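Chores desk: the waste bin, again

Readers keep asking when a machine will take out the office trash. Skutari has been working on the smaller half of that question, relining an empty wastebasket, with a two-arm setup and stock parallel-finger hardware. Evanthia Papadakis, who runs the manipulation work there, rates the bin as harder than the dishwasher. A plate keeps its shape when gripped. Film does not, and it gives very little force feedback before it slips or tears.

The liners are kept on an adhesive wall hook, at a height both arms can reach.

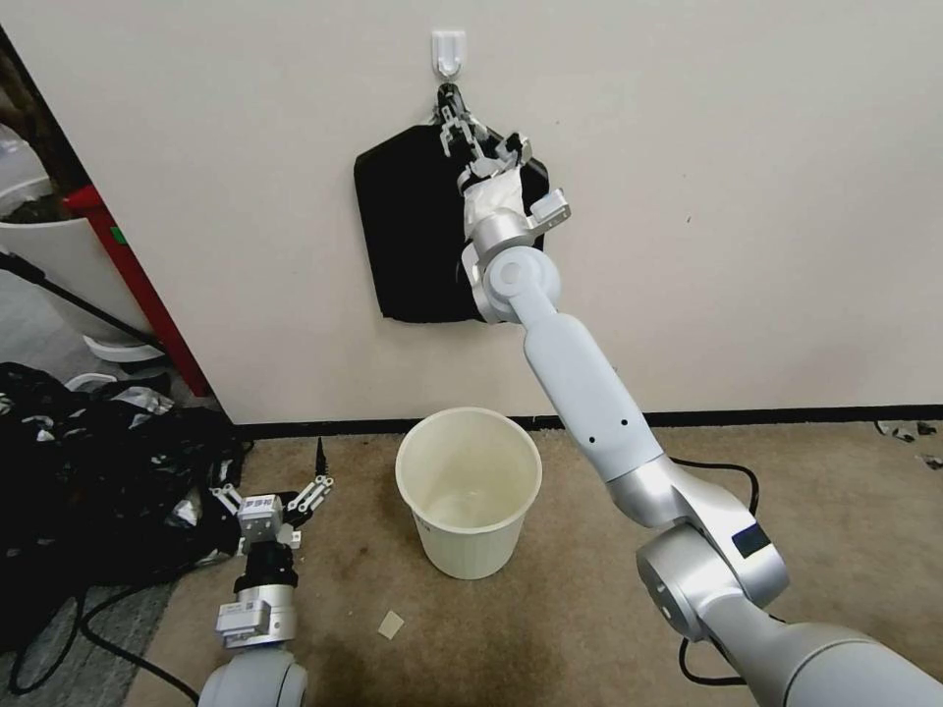
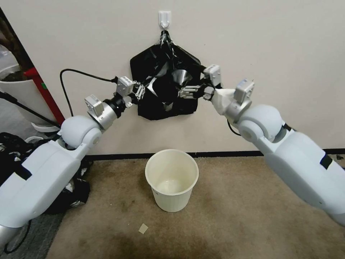
Skutari's October log covers 200 attempts. Pickup is the reliable stage. Opening the mouth of the bag is the weak one – static holds the two layers together, and the depth sensors return noise on glossy black plastic. Median time for a completed cycle was some 16 minutes, with 2 operators on standby. A cleaner does it in a few seconds.

Balton and Makris both quote better numbers, but on stiff paper sacks held in a fixture, so the results are not comparable. Grestent has promised a shared test protocol covering thin film, with bin diameter and bag gauge specified. We will print the protocol when we have it.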